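Microwave trips the breaker when the kettle is on, is it the microwave or the wiring?
Asked in Home and Kitchen, 7 answers (showing best 3) 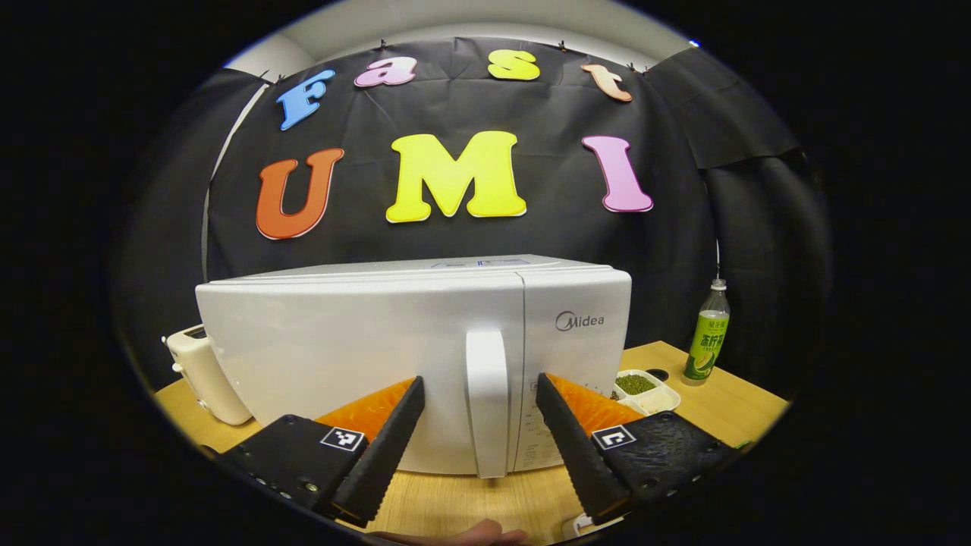 The microwave, a white Midea

Hello all. I moved in September to a small rented flat in Ponce and I have a problem which I try to understand before I call the landlord. When I use the microwave alone, everything is fine. When I use the microwave and the electric kettle in the same time, after one or two minutes the breaker goes off and the kitchen has no power. The refrigerator also stops, so I must run to the panel each time.

I did already these things. I moved the kettle to the other outlet, on the opposite side of the sink – same result. I used the kettle with the toaster, and the breaker went off also, but later. I used the microwave with only the lamp, no problem for a whole dinner.

The former tenant told me that the kitchen was "redone" but I don't know what it means, maybe only the paint. The landlord is Cenmont, they manage the whole building and they answer slowly. Before I write them I would like to know: is my microwave broken, or is the kitchen made wrong? And is it dangerous to put the breaker back so many times?

Thank you for your patience with my English.

Answer 1 (accepted)
by Loretta Strickland

Your microwave is very likely fine. What you have is too many hungry things on one circuit.

Do the arithmetic. A usual kitchen circuit is 20 amps at 120 volts, so 2400 watts before the breaker has a reason to complain, and older ones are 15 amps, which gives 1800. Look at the number printed on the breaker switch itself. Then look at the rating plate on the microwave, normally on the back or inside the door. You want the input watts. The cooking watts are a smaller number and people mix them up all the time. If your plate says 1080 for input and the kettle is 1500, you are at 2580 already, and the refrigerator is on top of that. The delay of a minute or two also fits, a breaker that is only a little overloaded takes its time to warm up and let go.

Moving the kettle across the sink did nothing, so both outlets are probably on the same breaker. Switch that breaker off and go around with the lamp to see which outlets are dead. Write it on paper and tape it inside the panel door, you will be glad later.

As for resetting: a few times is okay. Every day is not good, breakers get weak. If the outlet or plug is hot to your hand, or there is a smell, stop using it and call Cenmont the same day.

Comment from the asker: The breaker says 15! And the lamp test shows that the kitchen and half of the hallway are together. The kettle plate says 1500. Now I boil the water first and heat the food after, and all is quiet. I wrote to Cenmont also.

Answer 2
by skudell_fan

Had same thing with my Skudell kettle. Bought a smaller one, 100 percent fixed. Slower but who cares

Answer 3
by user2154

Please don't put an extension cord from the bedroom to the kitchen, as my cousin did. The thin cords are not made for a kettle and they get hot under the carpet. If you really must use a second circuit, carry the kettle to the other room and plug it directly in the wall.

Also ask the landlord in writing if the refrigerator can have its own line. In my building they said no two times and then they did it – it took one afternoon.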